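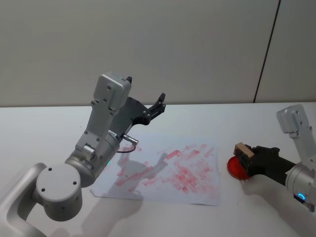

Page last changed in October, 4:50 pm

Stamp marks come out pale on one side of the paper

I am practicing with a rectangular stamp and red ink before I do the return labels for our club mailing. My practice sheet is a plain piece of white paper lying on a white table. The marks are all pale red. A lot of them are faint and smudged, and they crowd together toward the right half of the sheet, with the lighter ones toward the left. The stamp is a Justomar with a separate pad, bought used. The pad has been in a drawer for 16 months. Do I need a new pad, or is it how I am pressing? I have to do 50 envelopes and I would like the address to be readable on all of them.

Posted by estholm_papers

Pirmin Hofstetter

Start with the pad. After 16 months in a drawer it has probably dried out, and a dry pad gives you pale marks however hard you press. Buy a small bottle of re-inking fluid in the same color and check that it is made for your kind of pad. Put 8 drops on it, spread out over the surface, close the lid and leave it overnight. Then blot it once on scrap paper before you use it.

Clean the stamp too. Old ink sits in the fine parts of the letters. A damp cloth is enough for most water-based inks. Let the rubber dry before the next try.

As for the smudging, your sheet is a bit wrinkled, and paper that does not lie flat will move or touch the stamp unevenly. Tape down two corners. Put a thin magazine under it so there is some give, press straight down, hold for a second, and lift straight up. Do not rock it. Leave clear space between the marks. When they overlap you can't tell a good one from a bad one. 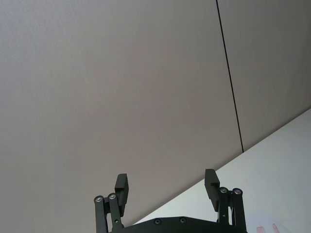
Sowa19

Pretty much agree with the above but I would just get a new pad. I tried to save a Fendano pad with drops once and it went blotchy, way too much ink in the middle and nothing at the edges. A new one was cheap.

Also use the envelopes for testing, not printer paper. Ink sits differently on them. I spoiled 19 before I worked that out.

marrow_lane

Are you tapping the stamp on the pad or pushing it in? Tap it lightly a few times. If you push, ink gets up around the sides and you get a border you don't want. Mine looked the same as yours and I still don't know if it was the pad or the stamp, I ended up writing the labels by hand.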